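Minutes of the Fraud Prevention and Recovery Committee, Flevach Merchants' Association
November session, opened at 4:30 p.m. with a quorum present.

## 1. Minutes of the previous session

Approved with one correction: the balance of the legal reserve should read $936.

## 2. Advance-payment complaints

The Secretary reported that 30 members had filed written complaints against the supplier trading as Pruvost. Each paid a deposit for shop fittings and states that no goods were delivered. Counsel advised that the complaints be submitted to the county prosecutor as a single packet, with signed statements and bank records attached.

Resolved: that the packet be submitted before the next session, and that members be told in writing not to negotiate privately with the supplier while the matter is under review.

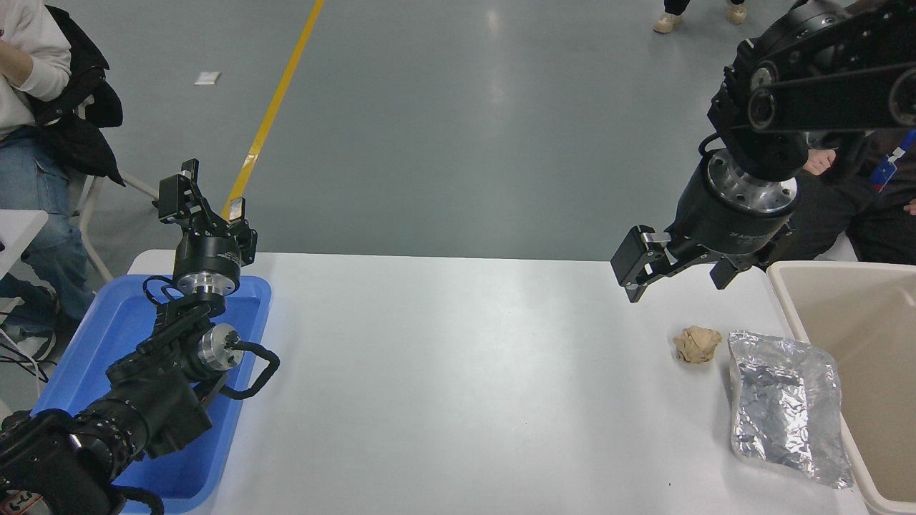

## 3. Restitution in the Irutance matter

Counsel reported that the court had accepted a guilty plea on one count of theft by deception. The restitution order covers 268 invoices. Payments will be made through the clerk of court. Members whose claims were left out may file a supplemental statement.

## 4. Invoice verification service

The Committee reviewed a proposal from Ultico to check supplier bank details before payment. The quoted fee is $400 per quarter. Two members asked how long account records would be kept, and the proposal did not say.

Resolved: that the item be tabled until a written retention policy is received.

## 5. Other business

The notice on forged checks will be reissued with the current telephone number for the sheriff's office.

Adjourned at 5:50 p.m.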